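Fitting or changing memory in an old desktop
Workshop tips from Neville Parsons, Ongate

Shut the machine down, pull the mains lead and lay the tower on its side with the panel off. You want the board flat and facing you. Keep a tray beside it for small parts – a grey one with separate holders is easier than a saucer, as things don't roll together.
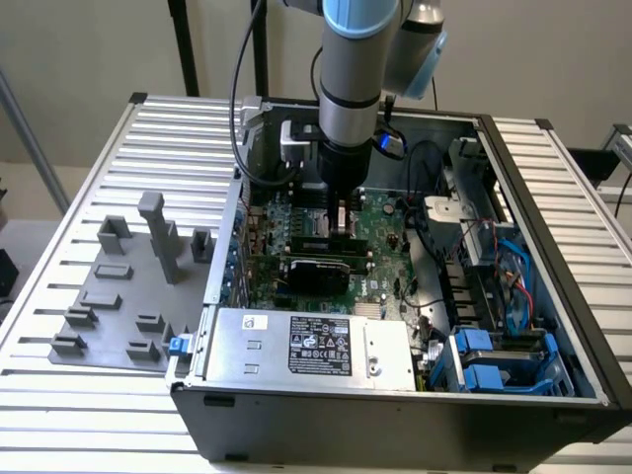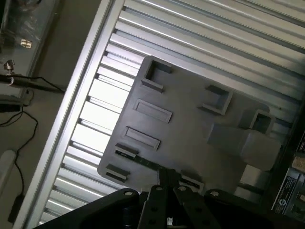 The grey tray, on the slotted bench.

Can I put a new memory stick next to the old one?
Usually you can, if both are the same type and the board has a free slot. Check the manual for which slots to fill first. Open the clips, line up the notch and press evenly on both ends until the clips close. If it won't go in, turn it round and try again – never force it.

Touch bare metal on the case before you handle the stick, and hold it by its edges. Leave the side panel off until the machine has started and shows the right amount of memory. Unplug it again before you refit the panel.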